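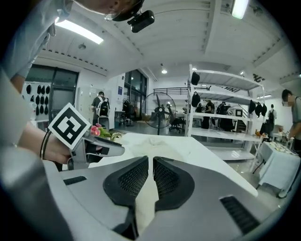
Breach notification: appeal panel rules on when the clock starts

Processors must pass on what they know, even if the investigation is unfinished.

A hosting company that waited until its own forensic report was complete before telling a customer about a data breach was in breach of contract, an appeal panel in Marnska has ruled. The decision, handed down on Wednesday, upholds the finding at first instance and leaves the award of costs in place.

The customer, Kovano, runs a payroll service for small employers. Its records were held on servers operated by Derese under a standard processing agreement. Clause 12 required Derese to give notice of any security incident "without delay and in any event within 15 hours of becoming aware of it". An automated alert recorded an unusual export from a backup volume in July. Derese opened an internal ticket the same evening, but Kovano heard nothing for six days. By then the exported files were known to contain the bank details of 505 employees.

Derese argued that an alert is not awareness. On its reading, the period began only when its engineers had confirmed that personal data had left the system, and a duty to report every alert would bury customers in false alarms. The panel accepted that a single automated warning may not be enough. It held, however, that the position changed once a member of staff had reviewed the logs and marked the ticket as a probable loss of data. From that point Derese was aware of an incident within the ordinary meaning of the clause. Confirmation of scope and cause could follow in stages.

The panel also rejected the argument that Kovano had suffered no loss from the delay. Kovano has its own duty to notify the regulator and the people affected, and it could not begin that work without the information Derese held. The cost of the extra staff and outside advice needed to catch up was recoverable. A separate claim for loss of reputation failed for want of evidence.

Points for members who draft or review processing agreements:

The trigger should be defined. "Becoming aware" will be read against the supplier's own tickets and logs, so a clause that refers to reasonable belief or to human review leaves less room for dispute.

Staged reporting should be expressly allowed. A first notice can be short – time of detection, systems involved, contact point – with further details as they are established.

Sub-processors need matching terms. The backup volume in this case was maintained by a contractor, Plarnham, whose agreement set no time limit at all. The panel treated that as a matter between Plarnham and Derese.

Derese has asked for permission to appeal on the meaning of clause 12 only. The application will be decided on paper.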